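Household Tips from the Burkwood Robotics Club
Posted Sunday, March 9, 2025 by Capucine Marchal

Our Gilbert project this term is tidying a bedroom with the hand gripper. These tips come from the club notebook and work for plain hands too.

Sort by type before you fold. Pull the cardboard, boxes and papers out of the heap first, then do the clothes. Pinch a garment in the middle of a fold and lift straight up - a corner grab drags everything under it.
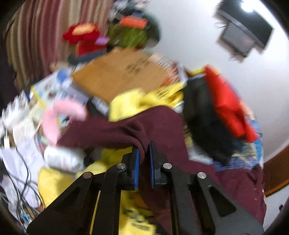

Blue pads on the maroon garment, with cardboard and papers still in the pile.

Move cables to one side by hand. They catch in the jaw links, and a snag in February cost us 20 minutes.

Wipe the finger pads with a damp cloth every 110 grips or so. Lint builds up in the ribs and thin cotton starts to slip.

Leave blankets for last. Big ones take 2 people, one on each side of the bed. Pick up slippers and anything else on the floor before you start, and shake the rug outdoors.

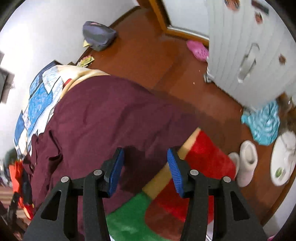
Gripper open over the rug, maroon blanket hanging off the bed.

Write down each pick as you go. The Reltel team's log is up to 1,508 lines - ours is a lot shorter. Bring your sheets to the next meeting.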